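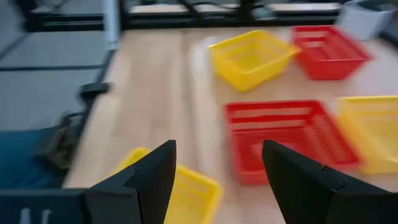
Sorting system for a shared pantry shelf?

Search this forum Go

Filed under: Home & Kitchen > Storage

April, posted by ramby_shelf

We have 35 jars and bags on one deep shelf and things expire at the back. I want to use open bins. By food type or by date?

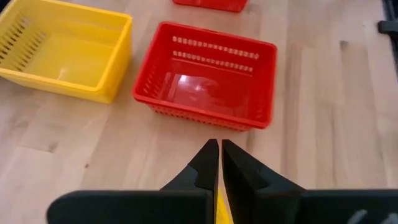 Yellow and red, same kind of table top as mine.

Reply from endix300

By date. Type sounds good until you own four bags of rice. Put the oldest bin in front and use it up first.

Reply from oatsandco

Disagree. I tried dates for 3 months and could never find the lentils. Type first, then write the date on the lid. 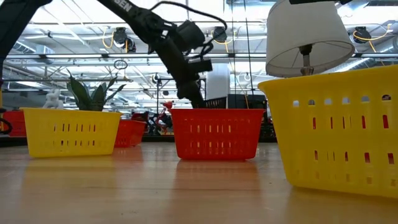 Flour is what I would deal with before anything else. It should go in something sealed, whatever system you pick. For the rest, slotted sides like the ones on the big yellow basket let you see what's low without pulling it out. Small packets can poke through the slots, so keep spices in a solid tub.

Reply from endix300

Agree on flour. Still say dates. You can find lentils by looking.
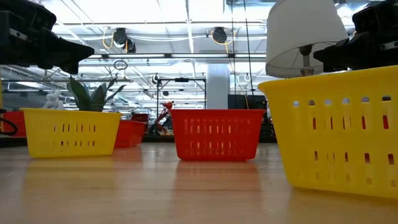 by macapagal_k | Member | Posts: 2585

Two colors would settle this. Red for "eat this month," yellow for everything else, sorted by type inside. Measure the shelf depth before you buy. Mine stuck out and the door wouldn't close.

Reply from ramby_shelf

Going with two colors. Will measure tonight.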